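Basano Lab Course, Unit 3: Control loop for two-arm cloth folding

3.1 Timing
The policy gives a new chunk of joint targets, and the controller sends them to both arms at 60 Hz. If a chunk comes late, hold the last target. Do not extrapolate. Cloth that is held by one gripper only will swing or slide, so the other arm must read the newest camera image before it goes down. 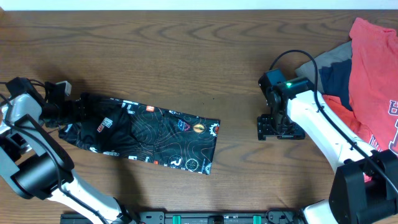
3.2 Choosing the second grasp point
The left gripper has the end of the black garment, and the right one is still open over the table. Your planner must now propose a point on the free end. Wood grain and printed lines both make false edges, so use the mask from Grillow and not the raw edge map.

Homework: log 28 trials and plot the grasp error.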